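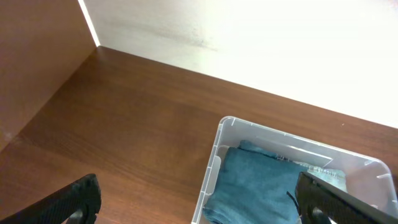
Household Chores Program: Progress Report to the Rimon Fund

October
By Teodora Zupan

1. Where the work stands

The grant asked us to find out which everyday chores a two-finger arm can do in a normal home, with normal furniture and things people own already. We are past the halfway point. The arm can now do part of the laundry put-away job at a level we would be willing to show a visitor. It can't do the whole job, and it is slower than a person at every step.

During this period we worked almost entirely on cloth in storage bins. The bins are clear or frosted plastic and sit on wood shelving, some of them with a divider inside. The contents are folded towels and clothes, two or more items to a bin, often pressed against each other. The task is to take out one named item, leave the rest folded, and later put the item back.

2. Results on cloth

We ran 1000 attempts on the retrieve task. An attempt counted as a success only if the right item came out, nothing else came with it, and the bin was still on the shelf. On the simplest setup, one towel in one bin, the arm is dependable. Once a second fabric is packed next to the first, the success rate drops sharply, and it drops again when a divider stands close to the item.

The failures fall into a few groups. The most common is a double grab, where the fingers close on the top fold of one item and catch the hem of the next. Towels are easier than clothes. A thick, fuzzy fabric gives the ridged finger pads something to hold. Denim is stiff at the seams and soft between them, and the arm still has trouble choosing where to pinch. Labels and stitched edges are sometimes picked as the grab point, and we have not fixed that.

The next group is contact with the bin. If a finger comes down on the rim, the bin slides or turns. On a smooth shelf it does not take much. We changed the approach so that the arm stops above the contents with the fingers open and corrects its position before going down. This cut rim contact a good deal but added time to each cycle.

The last group is seeing the bin at all. Clear plastic against a pale wall in strong light is hard for the wrist camera. We have started including that lighting in the practice runs on purpose. Results are better than in spring but I would not call the problem solved.

3. Putting items back

Return is behind retrieval. The arm can lower a folded towel into an empty bin. It cannot reliably slide one in beside something else without bunching it up. A person does this by pushing the neighbor aside with the back of the hand, and we have no good equivalent with two fingers. Jakus lent us a set of thinner fingertips to try. They fit into the gap better and drop the towel more often. We went back to the original pads for now.

4. Time per item

A cycle takes 30 seconds when nothing goes wrong. A retry doubles that. The people who tried the setup told us they would accept slow work if it happened while they were out, but they would not accept having to refold things afterward. We have therefore put neatness ahead of speed for the rest of the grant.

5. Shop-floor side

The stockroom trial at Mladenović went ahead as planned, on a smaller scale. The chore there is moving folded stock between shelf bins. The bins are all one size and the shelves are evenly lit, and the arm did noticeably better than in the home setup with the same software. Staff still had to straighten bins before each run. Their manager's view was that it is useful for overnight work and not yet worth floor space during the day. I agree with that.

6. Changes to the plan

Folding is dropped from this phase. We listed it as a stretch goal and the retrieve work used the time. Taseck has asked whether we would share the failure log with their group, and I would like the fund's approval before answering.

The older apartment we use for testing has built-in cabinets from 1990 that are deeper than the shelving in our lab. The arm could not reach the back of the lower ones. We have raised the mount and will repeat those runs.

7. Next period

Two-item bins with a divider, until the double grab rate is low enough to report without a footnote. Return beside a neighbor, with a new push motion. A second round at Mladenović with mixed bin sizes.

8. Spending

Spending is within budget. Replacement finger pads cost more than planned, as they wear faster on denim than we expected. Travel was under, and I ask to move that balance to parts. No other changes are requested.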